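Cutting board cupped after oiling one side, can it be flattened?

Asked by Zukel
Tuesday, January 16, 2018

I glued up a maple and cherry board last March, edge grain, with a waterproof PVA. It was flat until I oiled the top face and left it lying on the counter overnight. Now it rocks. With a straightedge across the strips I measure a gap of 8 mm at the center, concave side up. Length is fine, no twist. Do I plane it or can the cup be reversed?

Bañez
8 mm is a lot. Plane it.

Wiremu Mudgway
Don't plane it yet. If the moisture is uneven and you flatten it now, it will cup the other way when it evens out. Stand the board on edge with air on both faces and leave it for 8 days. Measure the gap every other day at the same spot and write it down. When two readings in a row match, the board is as stable as it will get in that room. Oil both faces and all the edges, the same number of coats on each. If more than 1 mm remains, take it down with a hand plane across the strips, then sand to 120 and finish.

Sturnanik
Agree with the above, with one addition about storage. Wood moves mostly across the grain, so a wide board with long parallel strips will show any difference between its two faces as a cup.

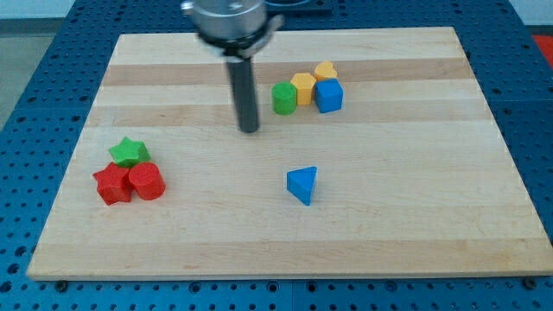 Airflow under the board matters as much as the oil. A solid counter seals the lower face while the upper one dries. Any support with openings is better, and a perforated metal surface like the blue one with the rows of small round holes would do, as would a wire cooling rack. Check the end grain too and give it an extra coat, as it takes up water fastest.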